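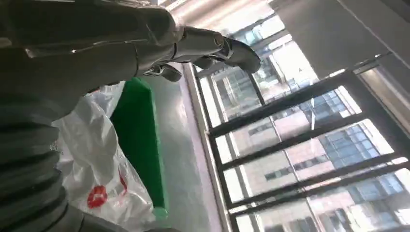 Figure 4. Forearm and hand extended, as seen from the wrist camera. The ribbed section is at left.

4.3 Checking the Hand and Wrist Camera

Do this check after the hand has been removed or replaced, after any wrist camera work, and every 223 operating hours. Two people are needed, one at the arm and one at the Trurnby console.

Caution: Keep the stop button within reach of the person at the arm. The finger joints can close without a warning tone while the arm is in Service mode.

Before you start

1. Put the arm in Service mode. The status line on the console reads SERVICE, LOW SPEED.
2. Remove any object held in the hand.
3. Move loose items out of reach of the arm. Bags, sheets and cords can be drawn in between the forearm shell and the ribbed section when the elbow bends.
4. Wipe the camera window with a dry, lint-free cloth. Do not use solvent.

Extending the arm

5. On the console, select Poses, then Hand Check. Hold the enable switch down until the arm stops moving.
6. Compare the camera view with Figure 4. The forearm should enter from the upper left and angle toward the right, with the hand at its far end. What lies behind the arm will differ from site to site.
7. If the forearm enters from any other side, the camera bracket is on the wrong way around. Release the enable switch, lock out power and go to 4.5.

Note: Bright windows can wash out part of the view. If the finger seams cannot be made out, lower the exposure setting one step at a time. Do not turn the base to avoid the light, or the stored pose will no longer apply.

Checking the finger joints

8. Select Fingers, then Step. Each press moves one joint through its range and back.
9. Watch the seams between the finger segments. A seam should open and close evenly. Stop if a plate rubs or lifts.
10. Step the thumb last. It has to clear the fingers above it through the whole stroke.
11. Record the error count for each joint. A count of 18 or less is acceptable. From 19 to 59, repeat the zero procedure in 4.4 and test again. Above 59, replace the finger module.

Checking the ribbed section

12. Lock out power and wait for the drive light to go off.
13. Run a gloved hand along the ridges from top to bottom. Feel for splits, flat spots and grit between the bands.
14. Clean with a damp cloth. Replace the part if any split goes through the material. Order it as Kanine part 419.

Caution: Do not pull the ribbed section to straighten it. The camera cable runs behind it.

Returning to use

15. Restore power, select Poses, then Rest, and hold the enable switch until the arm stops.
16. Save the camera view from step 6 with the service record.
17. Leave Service mode. The console asks for the name of the person who did the check and will not continue with the field blank.

Fault code H2 after step 17 means the hand connector is not fully seated. Repeat from step 1 after reseating it.

Section revised March 2020, K. Bermúdez. Replaces the loose sheet supplied with earlier Grikbridge arms.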